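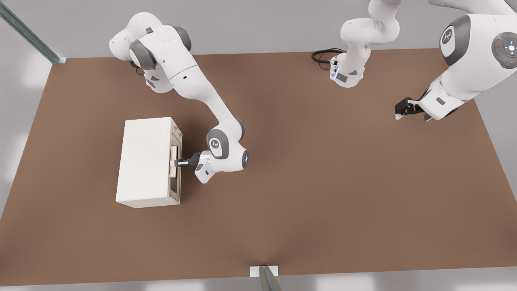 Two-arm bench kit evaluation: progress report no. 2

To: Shanti Sengar, grants office
From: Imani Zamora, workshop lead, Dundstead
Date: 27 February 2026
Covers: simulator phase, plus where we are on the hardware order

Shanti, sorry this is a few days over. Kiran was off and I had his half to write up as well. Numbers for the spreadsheet are at the bottom, skip down if that's all you need.

Where we are

Simulator licence from Pultetti came through fine. Took longer to install than the sales pages suggest. The workshop Asus laptop ran it but with the fan going full tilt and the picture stuttering whenever both arms moved, so we shifted to the desktop in the back office. Smooth since then. Anyone else in the programme thinking of running it on a laptop, ring me first.

The bench is set up in the simulator the way Pultetti supply it by default. Brown table, two white arms, two-finger grippers, white cabinet with a wooden bar handle on the door. We've left the layout alone so our results can be set against the supplier's own. Girish wants to try the cabinet nearer the middle, that's for the next period.

No physical arms on site yet. Everything in this report is simulated and please read it that way. I know the steering group were hoping for hardware by now.

Work done this period

Grip on the handle. This took most of our time. The arm has to come round and close on the bar from the side, with the wrist folded back on itself. First attempts it kept arriving too high and knocking the bracket. Kiran rewrote the approach so it stops short, squares up, then goes in level. Much better. Fingers now close on the middle of the bar most times.

Door pull. Works but jerky. The default pull is a straight line and a door doesn't travel in a straight line, so the gripper slides along the bar as it goes. We're working on a curved path. Rakiya has a version that's nearly right, it just goes wrong near the end of the swing.

Second arm. So far it is parked clear, gripper open, while the first one does the door. Plan is for it to reach past and take something out once the door's open. We haven't given it a real job yet. The waiting position matters more than I'd thought, we had it too close in to start with and the two arms tripped the collision warning every few runs. Moved it back, warnings stopped.

Operator training. Four people can now run the full sequence without help: me, Kiran, Girish, Rakiya. That was the target for this stage so I'm calling it met.

Results

107 logged runs of the handle-and-door task since the last report. I'm not giving a success rate yet becuase the early ones used the old approach and lumping them together would be misleading. The last 40 were all done on the new approach with the same settings. In those, two failed to get hold of the handle at all. The rest gripped. Opening the door is logged seperately and I'll send it once Rakiya's path is finished, no point reporting on the jerky one.

The full log is in the shared folder, one line per run, with whoever was operating. Comments column is a bit patchy.

How the kit is shaping up

You asked for plain opinions on whether it's worth buying for the other workshops. Interim view only.

Good: the motion editor is easy to pick up. Girish had never touched anything like it and was making his own sequences by the end of his first afternoon. Arm joints can be dragged about on screen and it tells you straight away if you've asked for something the arm can't reach. Saving and reloading a position is one click. Collision warnings are clear, they say which parts are too close.

Not so good: the manual. It's been written for someone who knows it all already. The page on gripper force gives you a slider and no idea what the numbers mean, we just went up until it held. Undo only goes back one step, which has caused some language in here. And you can't change the camera view while a run is going, so if an arm is in the way of what you want to see you have to stop and start again. From overhead you get a decent look at the table but the front of the cabinet is seen at a poor angle, and that's the bit we care about.

Support: mixed. First ticket answered same day. Second one (the crash when you rename a saved position with the editor open) has been sat there since we sent it. I've chased. We just don't rename things now.

One question I'd like settled before anyone buys is how close the simulated grip is to the real one. On screen the pads hold the bar nicely. Whether real pads on real varnished wood do the same I can't say from here, and Pultetti's answer was to point us at the manual. See above re manual.

We also looked at the Sivakumar kit on paper as a comparison, as agreed. Cheaper up front. One arm only in the basic box though, second arm is an add-on with its own controller, and by the time that's in there isn't much between them. Their trial version wouldn't open our cabinet file. Haven't ruled it out. Rakiya is rebuilding the cabinet in their format, if that goes well we'll run the same task on both.

Hardware order

Quote received and accepted, deposit paid from the equipment line. Delivery is now July. It was earlier when we signed, they've moved it and I've asked for the reason in writing. I'll forward it when I have it.

The bench itself is in hand. Kiran has measured the space and we need a stronger table than the one we've got, both arms bolt down at the edge and ours flexes if you lean on it. Cables want thinking about too. In the simulator the spare cable just lies coiled beside the arm base and does no harm, on a real bench with people around I want it clipped down or under the top. Small cost, should fit in sundries.

Guarding: site safety form is started. Not finished. Need the weight and reach sheet from the supplier before I can fill in section two.

Spend

Licence paid. Deposit paid. Training hours slightly under, simply as Girish learnt faster than we'd allowed for. Nothing spent on travel. I'd like to move the training underspend across to the table if you're happy with that, an email saying yes is enough for our records.

Risks and worries

Delivery slipping again. If it goes past July we lose the summer sessions and the hardware stage won't fit in the grant period. Would need to talk about an extension, better sooner than later.

Rakiya is the only one who understands the curved path. She's writing it up. I've asked for that to come before the Sivakumar work.

Desktop is shared with the office. Fine at the moment, gets awkward at invoice time.

Next period

Finish the door path, then a clean set of runs on it start to finish.
Give the second arm its job. Something simple out of the cabinet, a box or a cup.
Try the cabinet in Girish's position and see what breaks.
Same task on the Sivakumar trial if the file works.
Safety form done and sent to you.
Order the table (waiting on your yes).

For the spreadsheet

Logged runs this period: 107
Runs on current approach: 40
Grip failures within those: 2
Operators trained: 4
Hardware on site: none

Needed from you: the ok on moving the underspend, and who I speak to about an extension if it comes to that. Kiran Lodhi is covering my inbox next week so copy him in please.

Imani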